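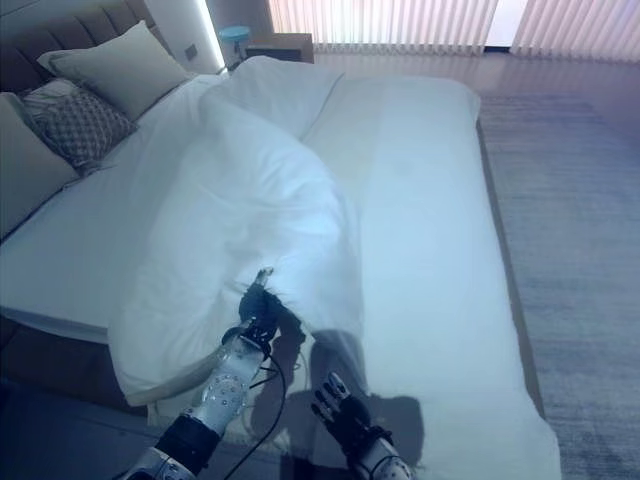 Murus 铺床作业中,左手捏起一把被子,右手张开。(Groteso 供图)

Groteso 铺床服务开放试订,按月收费,先做公寓和短租

双臂机器人铺床这件事,喊了挺久,现在有人开始收钱了。Groteso 本月放出 Murus 的试订页面,对象是服务式公寓、短租房东和小型酒店。不卖机器,卖服务。每台月费 3000 欧元,含上门调试、远程看护和备件,布草不含,清洁也不含。合同最短 2 个月。

先说它做什么。铺床,只铺床。准确讲是整理被子、拉平、盖回床上,枕头摆不摆要看套餐。床笠目前不换,得人先套好,机器再进场。Groteso 产品负责人 Vibeke Ásgeirsdóttir 在线上说明会里讲得很直接:“套床笠要抬床垫角,我们还没到可以收费的程度。被子可以。”

被子为什么难,干过客房的都懂。软,大,没有固定形状,一团堆在床上的时候连哪边是边都不好认。Murus 的做法是用头部相机看整张床,找一段抓得住的布,捏起来,再找下一段。一只手先动还是两只手一起动,由程序当场定。说明会上放的片段里,光找边这一步就来回了好几次,看着有点急人。

速度。Groteso 给的数字是一张双人床 59 分钟以内……不对,这里要说清楚,59 分钟是一间房的总占用时间,从机器推进门算到推出门,含定位、自检、铺床和拍照留档。单铺床那一段多久,页面上没写,记者问了,答复是“因被子而异”。熟练客房服务员铺一张床用多久,不用我们写。

公司的说法是别拿这个比。机器可以在两拨客人之间的空档里自己干,人去弄浴室和厨房,谁也不等谁。这个逻辑在大一点的公寓楼里讲得通,单套短租就难说,一台机器搬来搬去,路上的时间怎么算?试订页没提搬运,问了之后才知道,同一栋楼内移动免费,跨楼另计。

首个公开的客户是 Vudel,做中长租公寓的。运营主管 Asger Kvaran 说他们签了一台,先放在一层楼里用,房型尽量选一样的。“床一样,被子一样,床头一样,先这样跑。后面再给它加难度。”他说最看重的其实是每次完工后的照片,以前客人投诉床没铺好,查起来全凭记忆,现在有图。

那人怎么办。Kvaran 的回答是楼里的客房人手没有减,Vudel 本来就招不满。在 Vudel 做了多年领班的 Raymonde Hawthorne 没那么客气,她说第一周她的人都在门口看热闹,第二周就嫌它挡道了。不过弯腰的活少一点是一点,“我的背投赞成票”。她提了一条意见,已经报给厂家:机器在床尾一侧站着的时候,推车过不去。
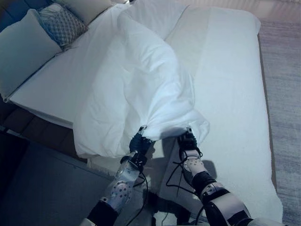

双手捏住被子近端,床面另一侧的白色床单已经露出。(Groteso 供图)

硬件方面。双臂,前臂外壳上带成排小孔,黑色关节,手腕处走线外露,细线就那么垂着。外露走线这一点在说明会的提问区被追着问,有人担心线蹭到被子或者勾住床品。Groteso 工程师 Bjarke Þrastardóttir 的答复:试订阶段的机器保留外露走线,坏了好换,线套正在做,下一批会改。什么时侯有下一批,没说。

手的力道是另一个被问得多的点。羽绒被、棉被、化纤被都能抓,真丝的不建议,带珠片或者钩花的搭毯直接列在“不支持”里。床上有手机、充电器、孩子玩具之类的杂物,机器会停下来发消息,等人来收。会停,这点写进了合同。客人还在房间里时也不开工,需要前台在系统里先把房态改掉。

床的要求,抄一下页面:

床宽不限单双人,但至少一侧要留出机器能站的位置。
床头靠墙,软包硬包都行。
被子颜色最好和床单有区别,全白可以,调试时间要长一些。
地毯可以,长毛地毯需要先发照片评估。
光线不要求拉窗帘,逆光强的房间建议拉一半。

白被子配白床单这条值得多说一句。酒店十有八九是全白,偏偏全白最不好认。Þrastardóttir 说靠的是褶子和影子,所以房间太暗不行,手臂自己投在床上的影子也会来捣乱,这部分软件改了好几轮。她没有给识别率,只说全白房间的人工介入次数比彩色床品高。高多少?“会放进季度报告。”好吧。

远程看护是这次收费里比较实在的一块。机器卡住,后台的人接手,通过头部相机看画面,把被子拽到位再交还给程序。看护时段是早上九点到晚上七点,正好盖住退房到入住那一截。深夜没有。接手期间的画面保存多久、谁能看,合同附件里有一页,建议签之前自己读,短租房东尤其要读,客人的东西有时候就摊在床头柜上。

价格合不合适?粗算一笔。3000 欧元一个月,如果一个月铺满 100 张床,摊下来每张 30 欧元,贵,比请人贵。铺得越多越便宜,可机器一天能进几间房又卡在那 59 分钟上。所以小房东基本可以先不看,房间多、房型统一、又实在招不到人的,可以约个演示。独立顾问 Amirul Pangaribuan 给几家公寓做过设备采购,他的看法差不多:“现在付的钱一大半是付给学习期的。愿意就签,不愿意等一年,价钱会下来。”他自己的客户里目前没有下单的。

还有几个没问出答案的,先列着。保险谁买,合同写双方协商。床品被扯坏怎么赔,有上限,上限多少要看报价单,页面上不公开。噪音,没有数据,Hawthorne 说隔着门听不太到,在屋里能听见电机。能不能顺手叠毛巾,被问了三遍,三遍都说暂时不做。

试订需要填房型照片、床的尺寸和被子材质,Groteso 说收到之后会有人回电。演示可以去 Vudel 的样板间看,要预约,上午场比较好约,下午机器要干活。中文页面还没有,英文页上的价格不含税,付款按月,头一个月加押金一起交。押金多少我们去信问了,截稿前没收到回复,有了再再补上。

更新:Groteso 下午回信,押金等于一个月月费,合同期满验机后退还。提前解约的不退。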